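Visiting Plerov's open day

9 April 2019

I had wanted for a long time to see how people teach a robot to handle small things, so when my old classmate Siu-ming Tsai wrote that Plerov was having an open day, I took the early bus and arrived before the tea was ready.

I must explain that I come from packaging machines. In my factory every object has the same size, and if it does not, we throw it away. Plerov works in the opposite direction. Their project is called Pruletik and it is concerned with tidying in ordinary homes, and for that they go into real bedrooms with grippers held in the hand. A person does the task with the gripper, a camera on the tool records it, and later the arm must learn from the recordings. The arm itself is called Tôn. It stayed in the workshop, where we saw it in the afternoon.

The morning was for the bedroom work. Hair things and bracelets had been chosen for the task, and Siu-ming told me they are harder than cups or boxes. Cloth changes its shape when you press it. Beads roll.

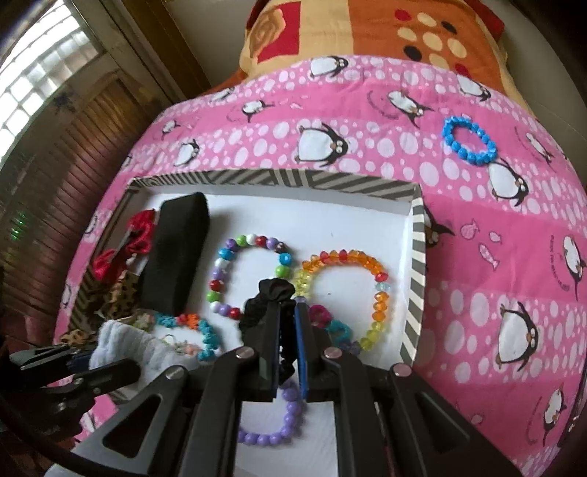
I asked how many recordings they need, and the answer was 2,000 for one family of tasks. At that time they had 1,049, of which 548 had been checked by a second person. The checking is slow work and I think it is not much loved. Senyo Akolgo, who leads it, showed me his list of reasons for refusing a recording. The most common one is that the hand was too quick. We people are impatient, he said, and the arm then learns to be impatient as well.

Visitors were allowed to try. I can tell you that the gripper is heavier than I expected, and after a few minutes my wrist was complaining. You lose the feeling of the fingertips completely, so you must look at everything twice. I tried to pick up a bracelet and took hold of the quilt instead, three times. A girl of maybe ten years did it after me at the first attempt, and she was very polite about it.
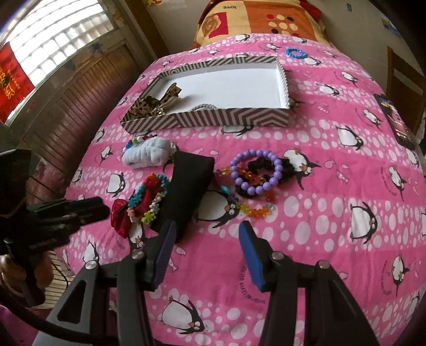 Bracelets, hair ties and the box lid on the penguin quilt, during the morning session.

After lunch we saw Tôn work with socks and one wool hat. It is slow, and it stopped twice for a reason which was explained to me but which I did not fully understand (something with the force limit). When it goes well, it is pleasant to watch. The supports for the arm come from a small firm, Dimano, and I wrote down the address for my own use.

Siu-ming says they will repeat the open day in August. I have asked to come again, and I would like to bring my colleague from maintenance, who does not believe me about the socks.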